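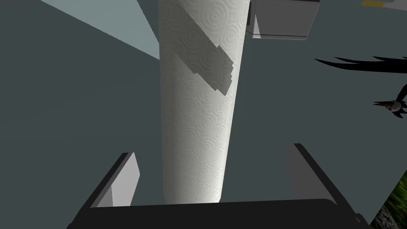
Can one subtitle file be used for both the PAL disc and the film-speed disc of the same comedy?

Only after its times have been rescaled, and then only if the two discs carry the same cut.

From: Nighat Bugti
To: hallum-subs
Date: 2025-10-13
Subject: Re: [hallum-subs] Plallton Goes Camping: jokes land before the line is spoken

Kastriot Softić wrote:

> I have the old Ivanov disc of Plallton Goes Camping, which is the
> PAL one, and the newer Sotivow disc, which runs at film speed. I
> made an English subtitle file from the Ivanov disc in June, 890
> cues, all checked against the picture. It is correct from start to
> finish on that disc.
>
> On the Sotivow disc the first cues look fine and then everything
> gets earlier and earlier. By the tent scene the punch line is on
> the screen while the uncle is still setting it up, and by the
> canoe chase it is useless. I tried a fixed delay. That fixes the
> scene I am looking at and breaks every other scene.
>
> I also tried stretching by 4 percent, which is the number everyone
> gives. Better, but still not right, and there seems to be a jump
> somewhere in the second half which I can't explain.
>
> Questions:
> - is 4 percent wrong, or is my tool wrong?
> - is the jump a different cut?
> - should I retime by hand? I would like to avoid it.
>
> Kastriot

Replies below, in your order, with the arithmetic written out, as this comes up every time someone buys a second disc of one of these.

The 4 percent figure

It is correct in one direction and wrong in the other. Film runs at 24 frames per second. The PAL disc plays the same frames at 25. Going from film to PAL, every time is multiplied by 24/25, or 0.96, and the movie gets 4 percent shorter. Going back, from PAL to film, you divide by 0.96, or multiply by 25/24, which is 1.041667. If you multiplied your times by 1.04 you stopped short.

Take a cue at 600 seconds film time. On the PAL disc it is at 576 seconds. Multiply 576 by 1.04 and you get 599.04. The cue is early by almost a full second already, and the error keeps growing to the end of the movie. For a drama most viewers would put up with it for a while. In a comedy built on interruptions the reader gets the answer before the other character has asked.

Film speed on a disc is not always 24

The second part of your error is smaller. The Sotivow disc reports its rate as 23.976, which is 24000 divided by 1001. I checked my copy. If yours is from the same pressing it will say the same. Some tools show this as 24 in the main window and only give the real value in the stream details, so look there.

The right factor for your case is 25 divided by 23.976, and it is better to enter it as a fraction if the tool allows: 25025/24000, which is 1.042708. With 576 seconds as input this gives 600.6. The difference from plain 24 is 0.6 seconds at that point, and past the one-hour mark it is several seconds.

Please apply the factor to your original file and not to the one you already stretched. Scaling a scaled file works in theory, but each pass rounds to the millisecond, and more to the point, people lose track of which factors have been applied. I have received files through this list that had been stretched, shifted, and stretched back by three different hands.

Scale first, shift second

The two discs do not start at the same point. The Ivanov disc has the distributor logo ahead of the first frame, and the Sotivow disc has its own restoration card, which is longer. So after scaling you still need a fixed offset. The procedure I use:

1. Scale the whole file by the factor above.
2. Find one line near the start with a hard consonant at the beginning. The father's "Park it!" in the driveway is good.
3. Find the first audio frame of that line on the target disc and note the time.
4. Subtract the scaled cue time from it. Apply the result to all cues.
5. Go to a line as late as possible but before the jump you describe, and check it.

If step 5 is out by more than a couple of frames, the factor is wrong. Do not correct it with another shift. If you would like the tool to work out the factor by itself from two anchor lines, that is fine, but both anchors have to be on the same side of the jump. I suspect this is what went wrong in your later tests: with one anchor before it and one after, the tool spreads the missing time over the whole movie, and then nothing matches anywhere.

The jump

It is a cut difference, but a small one, and it is not censorship or an alternate version. The Ivanov transfer was made from a release print with damage at a reel change. The end of the reel where the family leaves the bait shop is short by 2 seconds compared with the Sotivow disc. What is missing is the tail of the shot of the station wagon pulling out and the first few frames of the next shot, on the dock. There is no dialog in it, so you have no cue to add.

What you need to do is split the file. Everything up to and including "That's not a worm" keeps the offset from step 4. Everything after it is moved later by another 2 seconds. My value was taken on the Sotivow disc, after scaling, so do not scale it again. Check it on the first line on the dock and adjust by a frame or two if needed. I have not found a second jump, but I only compared the picture up to the end of the canoe chase. The last reel is unchecked, and I would be glad to hear what you find there.

Hand retiming

Not needed for the positions of the cues. I would still read through the result once, for duration. After scaling, each cue stays on the screen slightly longer, in proportion, so reading speed gets easier and you should have no new problems with cues that are too short. The gaps between cues also grow in proportion. If you set your minimum gap in frames at 25, it is still long enough at the lower rate.

Two cases do need attention. Cues you snapped to a shot change on the Ivanov disc will usually end up within a frame of it on the Sotivow disc, but "within a frame" includes one frame on the wrong side, and this shows as a flicker of text over the new shot. Most tools can snap again if you give them a shot list. Make the list from the Sotivow disc, not by scaling the old one.

The other case is the song in the cabin. On the PAL disc the audio is sped up without pitch correction, so it plays a little under three quarters of a semitone high. This does not affect the timing at all. It does affect anyone who tries to line up the two audio tracks automatically, as some of the matching tools compare pitch content and give up or, worse, find a false match during the second verse, which has the same tune as the first. Use dialog for anchors and leave the song alone.

Comedy timing in general

I know there are different views here on whether a punch line should be held back in its own cue. My own practice is to split before the punch line whenever the pause on the soundtrack is long enough to keep the minimum gap, and to leave it joined when it is not. Your file already does this in most places and I would not change it. The split in the tent scene is a good one. If it looked wrong on the Sotivow disc that was the drift and nothing else.

File naming

When you upload the converted version, please put the disc and the rate in the name, in the same pattern as the other Plallton files, and add a comment line at the top with the source file, the factor, the offset, and the position of the split. Keep the PAL file in the archive as well. There are still people with only the Ivanov disc, and it should not be replaced by a version that does not fit it.

If you get an odd result, send me the original file and the times of the driveway line and the first dock line as you read them on your disc. I can work out the rest from those.

Nighat

--
hallum-subs: subtitles and timing for family comedies on disc
Please trim quoted text when replying. Attachments go to the archive, not to the list.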